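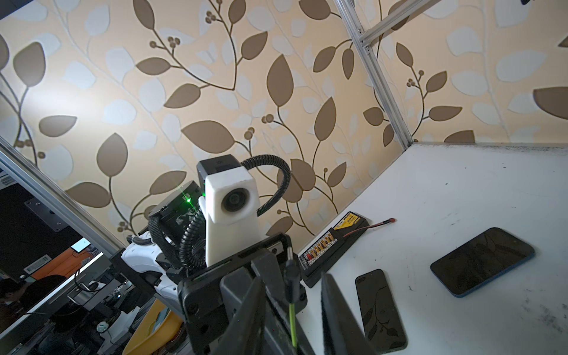
By Wiebke Janssen, Pomeck workshop notes. Updated Aug 3, 2025

Clearing a cable snag at the gripper

In July our Gilell cell stopped with a grip fault while handling earphones. A loop of lead had gone round a finger, and the arm kept pulling until the force limit tripped. Barry Crabtree cut the lead to free it, then found a strand still behind the mounting plate. Please follow these steps instead.

1. Press the stop. Do not use pause — the fingers can still close from pause.

2. Leave the arm where it is. Take phones, chargers and anything else loose off the table by hand, reaching in from the side.

3. Before you remove a phone, check the gap between it and the fingers. If a finger is touching the glass, go to step 4 first.
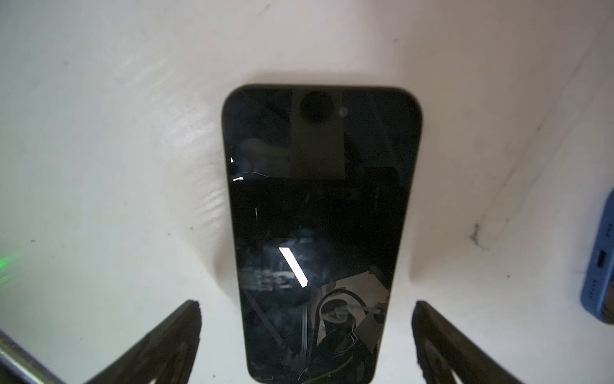
Phone between the fingers, with a gap on both sides.

4. Switch to manual and set the speed to 2 per cent. Open the fingers until the lead goes slack. Kiran Sengar opened them at 40 per cent once and bent a fingertip.

5. Follow the lead by hand in both directions, from the gripper to the plug and from the gripper to the earbuds. Unhook each loop as you come to it. Don't tug.

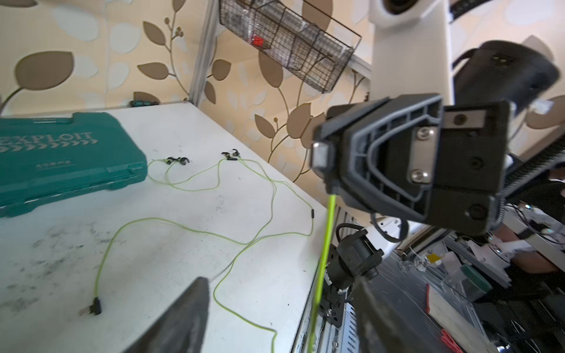

Lead hanging straight down under the gripper, earbuds still on the table.

6. Look behind the plate with a torch. Pull out any strands with tweezers.

7. Close and open the fingers fully, still in manual. If they stick or stop short, tag the cell out and call Pascal Mühlbauer.

8. Clear the fault, go back to automatic and watch the first pick with your hand on the stop.

Write the cycle count in the Skindthorpe log. Fingertips are changed every 2000 cycles, or straight after a snag if the edge is damaged.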